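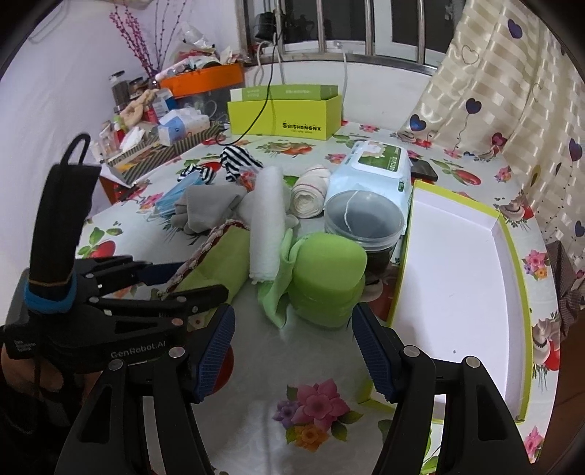 Moving to a smaller flat: notes after the first winter

We moved to Clarnura in April, from a three-bedroom weatherboard house to a flat of 51 square metres. I said I'd write up how it went once we had been through a winter, and winter has now finished, or at least the heater has been off for a fortnight.

The drive was 866 kilometres by the inland route. We did it over two days with the cat in the back and the last of the pot plants in the footwell. The furniture went separately with Solheim, a removal firm a neighbour had used, and arrived the afternoon after we did. Their quote was by volume and they stuck to it. One bookcase lost a foot. They gave us a form for that and paid for the repair six weeks later, so I would use them again.

What came and what didn't

The rule we made was that big furniture had to be measured against the floor plan before it was allowed on the truck. I drew the flat on graph paper and cut out shapes for the bed, couch, table, bookcases and my desk. This took an evening and saved us from bringing the sideboard, which would have fitted along the wall but blocked the balcony door by the width of a hand.

The sideboard went to a family two streets over. The second couch went on the nature strip and was gone by lunch. The spare bed was harder. We'd had people to stay perhaps four times in five years, but getting rid of a spare bed feels like telling your relatives something. We kept a folding mattress instead and it lives behind the bedroom door. It has been used twice and both guests said it was fine. One of them was up very early.

I got rid of too many books and not enough kitchen things. If I did it over I'd keep the atlas and the cookbooks with notes in the margins, and I would leave behind the stockpot, the second colander and every one of the roasting dishes that didn't fit the oven in the flat. I hadn't thought to measure the oven. It's a narrow one, and two of our trays don't go in at all. They are on top of the fridge with the bread on them.

Storage, and why we stopped paying for it

For the first three months we had a unit at Brevitz, the storage place out past the showground. The idea was that we would put the undecided things there and work out what we missed. What we missed was the car jack, the good scissors and a box of winter doonas, all of which I had marked as undecided because I was tired when I packed them.

Everything else just sat. I went out there in June to get the doonas and stood looking at a stack of picture frames and a fondue set, and worked out we had already paid more in rent than the lot was worth. We emptied it over a couple of trips. The frames went to the op shop. The fondue set went to the op shop too, and I noticed it was still in the window last week with the price marked down.

If you're moving and thinking about a storage unit, I'd say get one for a single month, and put the end date on the calendar before you sign. A longer term is cheaper by the month, but we didn't need a longer term.

Damp

The flat is on the ground floor and faces south, and the real estate photos were taken in summer. By the end of May there was water on the inside of the bedroom windows every morning and a smell in the wardrobe. I spent a good deal of June on this.

First I tried the tubs of crystals from the supermarket. They fill up, so they are doing something, but in a wardrobe the size of ours I was replacing them every couple of weeks and the smell stayed. Then we bought a Sesex dehumidifier second-hand. It's louder than I would like. We run it in the hallway with the bedroom door open from after dinner until we go to bed, and empty the tank into the laundry trough in the morning. The windows still fog on cold nights but the wardrobe is dry.

The other changes cost nothing. We pulled the bed away from the outside wall. We stopped drying washing in the bedroom and put the rack in the bathroom with the fan on. I open windows on opposite sides of the flat for 30 minutes in the late morning, even when it's cold, which I resented at first and now do without thinking. The shoes came off the wardrobe floor and onto a wire shelf.

I should have asked the agent about damp at the inspection. I did ask about parking, bins and the internet connection, and got accurate answers to all of them, so I expect I'd have got an accurate answer to that as well.

Cupboards

There is one linen cupboard and it's the depth of a bath towel folded in four. In the house we had a whole wall of shelving in the hall and I never thought about how anything was folded. Here it matters a lot. I ended up taking everything out and deciding how many sets of each thing we use in a normal fortnight, then adding one set over for when the washing doesn't dry. Sheets now live inside one of their own pillowcases. Towels go in spine out. The tablecloths were the difficulty, being slippery and all different sizes, and they hang over the rail of a trouser hanger on the back of the bedroom door.

The kitchen is short of drawers more than cupboards. There are two, and one of them is too shallow for a ladle. Utensils we use every day stand in a jar by the stove, and the rest went in a tub under the sink, where I forget about them. I think that means they can go. We bought a narrow trolley for the gap beside the fridge, which holds oils, vinegars, onions and the cat food, and it has been the most useful thing we've bought for the flat by a long way. 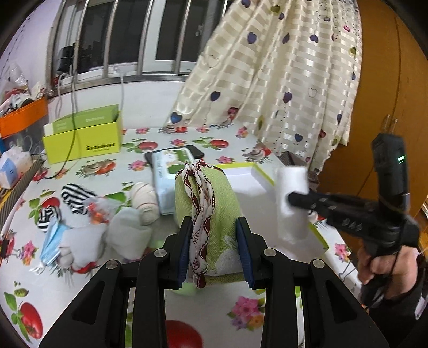

Small cloths took me the longest to sort out, longer than the sheets. I mean napkins, tea towels, scarves, the bits of fabric you keep for wrapping presents. Stacked flat on a shelf they slide, and the one you want is at the bottom, so the whole pile gets turned over and is a mess by the weekend. Baskets were no better. What works is folding each one down to a narrow bundle and putting a cord on it, the way the green cloth has a twisted white cord with a dark red zigzag border going lengthwise around it. Bundled up like that they can stand on end in a shoebox and you can pull out one without disturbing its neighbours. I use old curtain ties and the string from a broken blind. Elastic bands are quicker but they perish, and they leave a mark on linen.

The shoebox system has spread to phone chargers, candles and the cat's worming tablets. I have stopped there.

Neighbours and noise

I was more worried about this than anything else on the list, after years with a fence and a hedge on all sides. Mostly it has been all right. You can hear the people upstairs walk from the kitchen to the front door. You can hear a washing machine somewhere, but I've never worked out whose. The bin room is noisy on collection mornings and our bedroom shares a wall with it, so we're both awake by quarter past five on those days whether we want to be or not.

We put felt pads under the chairs and bought a rug for the hallway. No one had complained, but we could hear how our own footsteps sounded and assumed it was the same for others. There's a shared clothesline out the back that hardly anyone uses. I had it to myself for most of August. It gets the sun until two.

I do miss having a shed. I used to be able to leave a job half done and shut the door on it. Here, if I'm re-gluing a chair, the chair is in the lounge room until it is finished, and we walk around the clamps. I've been doing smaller jobs, and finishing them faster.

Money

People have asked whether it's cheaper. The rent is less than what we were paying on the house, though by a smaller amount than I'd hoped. Power is down by more than a third over the same quarter, even with the dehumidifier. Contents insurance dropped a little. Petrol is the big saving, as I can walk to the shops and to the train, and the car now goes out mainly for the tip and the beach. A tank lasts us most of a month.

Against that, we paid for the removal, three months of storage, the trolley, the rug, the dehumidifier and a new set of oven trays that fit. There was also a bond cleaning bill for the house that I thought was steep. I haven't added it up against the savings to see when we break even. Some time next year would be my guess.

What's left to do

The balcony has had nothing done to it. It takes a table and two chairs if they're small, and I would like herbs along the rail, but the wind comes straight up the street and knocked over the first lot of pots. Heavier pots are the obvious answer, though I'd need to check what weight is allowed. I've emailed the agent to ask.

There are still boxes. We packed 40 of them ourselves, and the last few are under the bed with the tape on. They say "desk misc" in my handwriting. I know one has the stapler in it, since I bought a new stapler in May and felt annoyed about it. My plan is to open one each weekend through spring, and to start with whichever is nearest the wall, where the damp would have got to it first.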